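The Cup, the Bottle and the Tray

Amado Ambrosio cooks lunch and dinner for the forty-seat dining room at Bolatham, and most of what he reaches for during a shift costs less than a sandwich. He keeps steel tumblers, squeeze bottles and small white trays on the shelf over his station. When one goes missing he buys the same thing again.

Plain kitchenware on a white table.

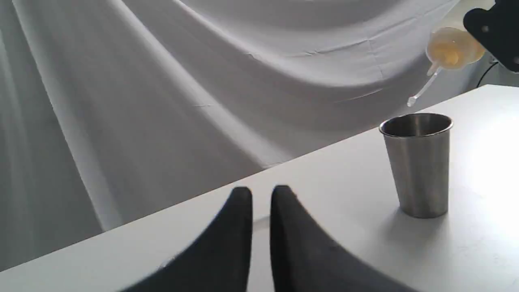
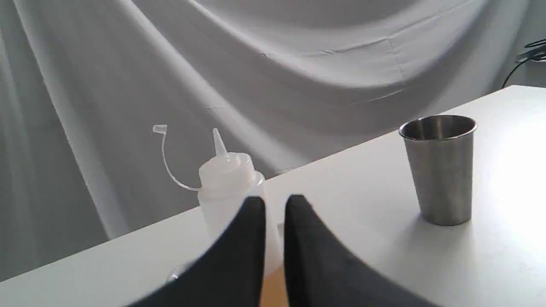
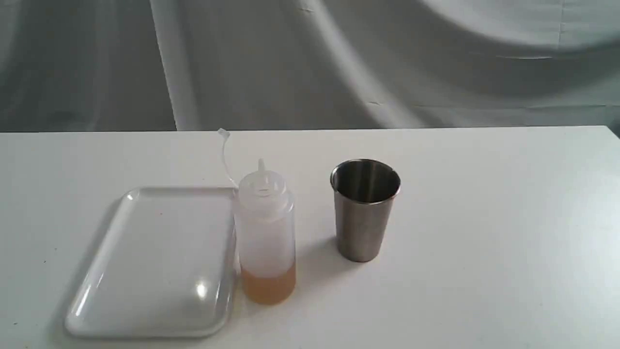 Ambrosio started at Bolatham as a dishwasher and moved to the line the year the old chef left. He has strong opinions on bottles. The ones he likes are soft enough to squeeze with two fingers and cloudy enough to hide scratches, while still letting the cook see how much is left. He cuts the nozzle tips himself with a paring knife. A narrow cut is for chili oil. A wider one is for mayonnaise, and the widest is for pancake batter, which he makes only on Sunday.

"New cooks cut too much off," he says. "Then you have a bottle that floods the plate and there's no fixing it. You start small and cut again."

Bottles that have held oil stay oil bottles. He has tried soaking them in baking soda and hot water, and he has tried rice and vinegar shaken hard for a minute. The smell of sesame stays in the plastic either way. Bottles for syrup and honey are easier to clean and go back into general use. The caps get washed apart from the bodies, with a thin brush pushed through from the wide end. A cap left on a bottle overnight with a little vinaigrette in it will be clogged by lunch.

Dexter Umali sells to restaurants from a warehouse store called Yap, a ten-minute drive from Bolatham. He took over the small goods aisle from his uncle and rearranged it by size, which the regular customers complained about for a season. Squeeze bottles are what he reorders most. Last year the store sold 1,994 of them, compared with 1,514 steel cups. He expects to pass 2,000 bottles this year if two new noodle shops open on schedule.

Umali says people spend too long choosing a bottle and not enough time on the cap. Before buying, he tells them, screw the cap on and off a few times and feel whether the thread catches. Fill one with water at home, turn it over and leave it in the sink. If there is a bead of water at the collar after a few minutes, take it back. Some cooks want a tip cover on a strap. Others snip the strap off the first day because it gets in the way, and then lose the cover by the end of the week.

The cups are a simpler sale. Steel tumblers have no handle to break and can be dropped on tile without much harm beyond a dent. At Bolatham they hold tasting spoons, skewers, ice and, early in the morning, the staff's coffee. Ambrosio doesn't recommend them for coffee. The metal gets too hot to hold and the coffee goes cold before anyone has time to drink it. For iced tea he thinks there is nothing better.

A cup with a rolled rim is more comfortable to drink from and easier to pick up with greasy hands. Umali also looks at the inside of the rim, where cheaper cups can have a gap that traps food. He runs a fingernail along it. For daily washing he suggests a soft sponge and a towel right afterward, as hard water leaves white spots that build up. Diluted vinegar takes them off. Steel wool does too, but the scratches it leaves stay for good.

Trays get the least attention of the three. Ambrosio uses his for garnishes, for carrying cut limes from the walk-in and for standing bottles on, so that drips land on something that can be rinsed. He buys white ones to make it obvious when they need washing. Beets and turmeric will stain them. A stained tray gets moved down to the prep sink, where it holds scrub pads and peelers until it cracks.

He has worked with better-looking equipment. At Ornetti, where he spent nine months before coming home to Bolatham, the sauces were kept in small ceramic pitchers with a matching stand. The pitchers chipped, they had to be covered with film every night, and the cooks poured from them slowly during the rush. The kitchen went back to plastic before he left. The pitchers were put out in the dining room with flowers in them.

The home version of all this takes very little room. Umali's own kitchen has a single shelf beside the stove with two bottles, a cup for spoons and a tray underneath. One bottle is for cooking oil and the other changes with the season, from lime syrup in summer to a soy and ginger sauce when it gets cold. He labels both with masking tape and writes the day they were filled. Anything with fresh garlic in it goes in the refrigerator and gets thrown out early.

Junitz, the weekend cooking school upstairs from the store, sends its beginners down to the aisle with a short shopping list. Squeeze bottles were added to it last fall, after students kept pouring dressing straight from the bowl. Umali keeps a box of them by the register on class days, along with a few spare caps, which he sells separately.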